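I-hsuan Man
July 26, 2023

Thread on what I learned moving my mother's recipes out of a box and into something the family can use. The box has 223 cards in it. I've been at this since December.

First thing. Type them the way they're written. I spent two weeks "fixing" the early ones into standard recipe format and had to go back and redo all of them. She wrote "cook until it smells like it's ready" and I changed it to 25 minutes. My sister made it, it came out raw in the middle, and she called me to complain.

The cards aren't all hers. Some are from a neighbor on Wan Street in the seventies, and a batch came from the cafeteria at Gunico, where she worked nights. You can tell the cafeteria ones because they serve 700. I've left the quantities alone. If you want to divide 40 pounds of onions down to dinner size, be my guest.

Measurements. She had one particular coffee mug and "1 cup" means that mug. It holds more than a measuring cup. My brother has it now. I had him fill it with water and weigh it for me, and I put the number on the first page of the binder.

Scanning. Phone pictures were fine for most cards. The pencil ones needed a real scanner. I used the one at the Vanholm library, which is free, but you have to sign up for a slot and they hold you to it. Bring the cards in order and bring a rubber band.

Don't take the cards out of their sections before you write down the sections. I did. She had a tab that just said SUNDAY and I will never know what all was behind it.

Narendra Rathore asked in the replies to the last thread how I handled duplicates. I kept them. There are 3 cards for pear cake and they don't agree on the sugar, the pan or the oven. The one with the most grease on it is the one we use. The other two go behind it in the same sleeve.

Pear cake, since people asked. Peel the pears, cut them thick, lay them on the batter and don't press down. Brown sugar over the top -- more than you think. The card says any pear is fine. I've had good luck with firm ones and bad luck with canned.

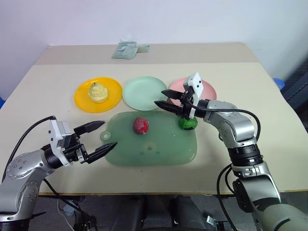 Sorting the fruit desserts took longer than any other section, mostly on account of her titles. "Zokow cake" is plum, named for the family who gave it to her. "The good one" is apple. Pear turns up under P, under C and once under "church." I ended up giving each fruit its own divider, and the pear divider is yellow-orange, close to the plate the toy pear is on. The mint green one is for apple and pink is for plum. My nieces can find what they want by color now without asking me.

Binder is a plain three-ring with plastic sleeves. Get the heavy sleeves. The thin ones split at the holes the first time someone pulls a page out to cook from it.

Still to do: the breads, and the cards in my grandmother's handwriting, which I can read maybe half of. My aunt is going to go through those with me over the phone. If anyone has a good way to get candle wax off an index card, let me know.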